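第8章　作業面の明るさと反射

この章で学ぶこと
・照度と輝度の違いを、机の上の具体的な場面で説明できる
・拡散反射と正反射の割合が、面の見え方をどう変えるかを理解する
・光源、作業面、目の位置関係から、映り込みの起きる場所を予測できる
・天板の仕上げを選ぶときに確認する項目を挙げられる

8.1　机の上の光を考える

前章までは、部屋全体に光をどう配るかを扱ってきた。天井の器具の並べ方、窓からの昼光の入り方、壁と天井の反射率が室内の平均照度に与える影響などである。本章では視野をせばめ、人が手元で仕事をする面、すなわち作業面を取り上げる。

作業面とは、視対象が置かれる面のことをいう。事務室なら机の天板、調理場なら調理台、縫製工場ならミシンの台がこれにあたる。計画の段階では、作業面を床から一定の高さにある水平な仮想面として扱うことが多い。計算が簡単になり、器具の台数の見当もつけやすい。しかし仮想面には色もつやもない。実際の天板には色があり、つやがあり、木目や傷や継ぎ目がある。仮想面の照度がそろっている部屋でも、机を入れたとたんに「まぶしい」「暗い」という声が出ることがある。

Ellery製図室の改修はその典型である。この部屋には製図台が29台あり、改修前は灰色のつや消しの天板が使われていた。改修では照明に手をつけず、天板だけを淡い色の塗装仕上げに替えた。使用者からは二通りの感想が寄せられた。部屋が明るくなったという感想と、線が見えにくくなったという感想である。照度計で測ると、天板上の照度は改修の前後でほとんど変わっていなかった。

この二つの感想は矛盾していない。前者は部屋全体の輝度の印象を述べ、後者は紙のまわりに生じた反射について述べている。どちらも照度の数値には現れにくい。以下、この事例をときどき参照しながら、必要な用語を順に整理する。

8.2　照度と輝度

照度は、面に入射する光の量を面積で割った値で、単位にはルクス（lx）を用いる。照度は光を受ける側の量であり、その面が何色であっても値は変わらない。白い紙の上に受光部を置いても、黒い布の上に置いても、受光部に入る光が同じなら計器は同じ値を示す。

輝度は、面からある方向へ出ていく光の強さを、その方向から見た見かけの面積で割った値である。単位にはカンデラ毎平方メートル（cd/m²）を用いる。人の目が明るさとして感じ取るのは、おおむねこの輝度に対応する。輝度は面の反射率によって変わり、つやのある面では見る方向によっても変わる。

面が理想的な拡散面であれば、照度と輝度は次の式で結ばれる。

　L ＝ ρE ／ π　　（式8-1）

Lは輝度、Eは照度、ρは反射率である。式8-1によれば、同じ照度のもとで反射率が2倍になれば輝度も2倍になる。製図室で部屋が明るく感じられたのは、天板の反射率が上がり、視野の広い部分を占める面の輝度が高くなったためと考えてよい。

式8-1を使うときには、見る方向が式の中に入っていないことに注意する。理想的な拡散面はどの方向から見ても輝度が等しい。石膏の面や厚手の画用紙はこれに近い性質をもつが、塗装した板や樹脂の成形品にはあてはまらないことが多い。斜めから見たときの輝度が、式の与える値から大きく外れる場合がある。

黒い面についても同じことがいえる。黒い面は拡散反射が少なく、照度を上げても輝度はあまり上がらない。そのかわり、表面で生じるわずかな反射が相対的に目立つ。つやを抑えた黒い部品でも、面取りした縁や稜線に沿って明るい部分が見えることがある。縁では面の向きが急に変わるので、光源からの光を目の方向へ返す部分がどこかに含まれやすい。形を読み取る手がかりとしては有用で、黒い立体の輪郭は多くの場合この明るい部分によって見分けられる。
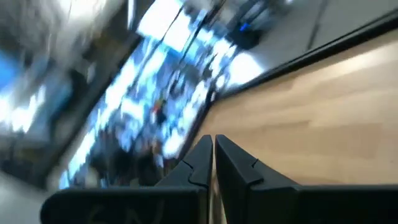 反射率の低い物を扱う作業では、手元の照度を高めるだけでは見やすさが改善しないことがある。黒い布に黒い糸を通す作業を考えるとよい。布と糸の反射率はほぼ等しいので、照度をいくら上げても両者の輝度の比は変わらない。このような場合には、光を低い角度から当てて糸の影を布の上につくる。糸の丸みに沿った明るい部分と影とが隣り合い、糸の位置がわかる。照明の方向を変えることは、照度を変えることとは別の手段として覚えておく必要がある。

背景となる面の明るさも影響する。黒い物を黒い台に置けば輪郭は沈み、白い台に置けば輪郭ははっきりする。ただし白い台の輝度が高すぎると、目はその明るさに順応し、黒い物の表面の細かな凹凸は見えにくくなる。輪郭を見る作業と表面を見る作業では、適した背景が異なる。検査台の色を決めるときは、最初にどちらを見る作業なのかを確かめる。

8.3　拡散反射と正反射

面に当たった光の一部は、表面のすぐ内側で散乱を繰り返し、いろいろな方向へ出ていく。これを拡散反射という。物の色は主としてこの成分によって決まる。木材が黄みを帯びて見えるのは、内部で散乱する間に短い波長の光が多く吸収されるからである。

残りの光の一部は、表面そのものではね返る。表面が平らであれば、入射角と等しい角度で反対側へ進む。これを正反射、または鏡面反射という。塗膜や樹脂のような非金属の面では、正反射した光は光源の色をほぼそのまま保つ。茶色の机に白い器具が映り込むと、映り込んだ部分は白っぽく見え、木目の色が薄れる。

実際の面の反射は、この二つの成分が重なったものである。面の粗さが増すと、正反射の成分は広がりをもち、映り込んだ像の輪郭がぼやける。さらに粗くなると像は消え、面の一部がぼんやり明るいという状態になる。木目の凹凸がわずかに残る塗装では、像がひとつの方向に伸びて筋のように見えることもある。

正反射の強さは入射角にも左右される。真上から見下ろしたときには目立たない映り込みが、低い位置から見ると強く現れる。これは非金属の面に共通の性質で、入射角が大きくなるほど反射率が上がり、面とほとんど平行な方向では鏡に近づく。机に向かって座っている人よりも、離れた席から低い角度でその天板を眺める人のほうが、光った面を気にすることがある。会議室で向かい側の席からの苦情が多いときは、このことを疑ってみる。

なお、つやの程度は光沢度計で測定し、数値で表すことができる。測定の角度によって値が変わるため、カタログの数値を比べるときは測定条件が同じかどうかを確かめる。角度の書かれていない光沢度は比較に使わないほうがよい。

8.4　映り込みの位置を予測する

平らな天板に器具が映り込む位置は、簡単な作図で求められる。

手順1　部屋の断面図に、天井の器具、天板、作業者の目の位置をかく。
手順2　天板の面を軸として、器具を下側に折り返した点をとる。
手順3　折り返した点と目を直線で結ぶ。
手順4　直線が天板と交わる点が、映り込みの中心となる。

器具に幅があるときは、両端についてそれぞれ同じ作図を行う。二つの交点の間が、映り込みの生じる範囲である。直線が天板の外を通る場合、その目の位置から映り込みは見えない。作業者が前かがみになったり椅子を引いたりすれば目の位置が動くので、範囲には余裕をみておく。

天井全体が明るい部屋や、大きな窓のある部屋では、映り込むものが器具だけとは限らない。明るい天井面も広い光源としてはたらき、天板の広い範囲にうすい光の膜をかけたような状態をつくる。視対象の黒い部分の輝度が上がり、文字と紙の輝度の比が小さくなって読みにくくなる。この現象を光幕反射という。強い映り込みのように目を引かないため、使用者は原因に気づかず、「なんとなく読みにくい」と表現することが多い。

明るい木の天板では、もともとの輝度が高いため、映り込みと周囲の差は黒い天板ほど大きくならない。それでも、つやのある塗装であれば映り込みははっきりと認められる。木目がその部分だけ読み取れなくなるので、仕上がりの確認を行う現場では支障になる。

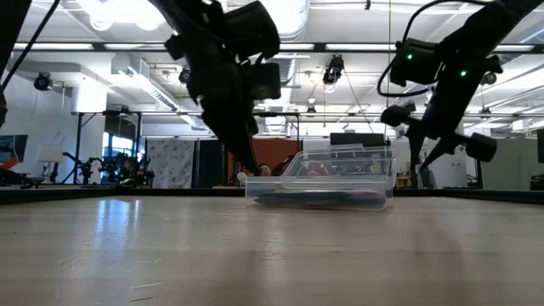

図8-2　木の天板に映った光の筋。天板の左側に現れ、手前に向かって弱まっている。

映り込みが見つかったときの対策は、光源、面、目のどれを動かすかによって分けて考えると整理しやすい。

光源を動かす方法には、器具の位置をずらすこと、向きを変えること、拡散板をつけて輝度を下げることがある。器具を作業者の左右に振り分けると、正反射の光は体の横へ抜けやすい。机の正面上方に器具を置く配置は、映り込みが手元に生じやすく、避けるべきものとされている。

面を変える方法には、つやを落とした塗装への変更や、敷物の使用がある。製図室では、試験的に15台の天板につや消しのシートを敷いたところ、その台の使用者からは線が見えにくいという訴えが出なくなった。淡い色はそのままであったから、部屋が明るいという印象も保たれた。天板の色と天板のつやは、別々に検討できる項目である。

目の位置を変える方法は、机の向きや座る側を変えることを指す。費用がかからず、最初に試す価値がある。ただし、部屋の出入口や配線の都合で動かせないことも多い。傾斜を調節できる天板であれば、角度をわずかに変えるだけで映り込みが視野の外へ出る場合もある。

8.5　透明な物が置かれた面

作業面の上には、紙や布のような不透明な物だけでなく、容器、ふた、保護板といった透明な物も置かれる。透明な物は光の大部分を通すが、表と裏の二つの面でそれぞれ正反射を生じる。曲面をもつ容器では、器具の像が縮んで小さな輝点となり、縁や角に集まる。

透明な容器の中身を確かめる作業では、この輝点が視対象と重なることがある。輝点は面積が小さくても輝度が高く、視線のすぐ近くにあると妨げになる。容器を手で持って傾けられるなら問題は小さいが、台に固定されている場合には器具の側で対処しなければならない。面積の大きい、輝度の低い光源を使えば、輝点は広がって弱くなる。

反対に、透明な物の存在そのものを見つけたい場合には、輝点が役に立つ。拡散光だけで照らした透明な容器は輪郭があいまいで、見落とされやすい。小さな光源をひとつ加えると、縁に明るい線が現れて位置がつかめる。ここでも、何を見る作業なのかによって照明の良否が逆転する。

8.6　仕上げの選定で確認すること

天板の仕上げは見本で選ぶのが普通である。見本は小さく、手に持って近くから眺めることが多いため、実際の使用状態とは光の当たり方が異なる。少なくとも次の点を確認する。

・見本を水平に置き、座った目の高さから見たか
・使用する部屋、またはそれに近い照明のもとで見たか
・窓のある部屋では、昼と夜の両方で見たか
・拭き掃除を繰り返した後のつやの変化について資料があるか

最後の項目は見落とされやすい。つや消しの塗装は、同じ場所を繰り返しこすると凹凸がならされ、その部分だけつやが出ることがある。納入時に均一であった面が、手の当たる手前側から光りはじめる。8月に納入した天板を冬に見て、日差しの角度が低くなったことで初めてこの差に気づいたという例もある。

次節からは、二つの施設を例にとって実際の計画の進め方を見ていく。Biritz織物検査場では、暗色の布の傷を見つけるために低い角度の光を用いている。Plelletti図書室では、閲覧机の映り込みを減らすために机の向きと器具の配光を合わせて見直した。どちらについても、改修前の断面図を章末の資料に載せてあるので、8.4節の作図を自分で行ってから読み進めるとよい。

用語の確認
作業面：視対象が置かれる面。計画では水平な仮想面として扱うことがある。
輝度：面からある方向へ出る光の強さを、見かけの面積で割った量。
正反射：入射角と等しい角度で反対側へ向かう反射。
光幕反射：視対象の上に光が重なり、輝度の比が低下して見えにくくなる現象。

準備課題
1　身近な机をひとつ選び、立った位置と座った位置から天板を眺め、明るく光る部分がどのように移動するかを記録しなさい。
2　その机について断面図をかき、手順1から手順4に従って映り込みの中心を求め、記録した位置と比べなさい。
3　白い紙と黒い紙を天板に並べ、光沢の見え方の違いを式8-1と8.3節の内容を用いて説明しなさい。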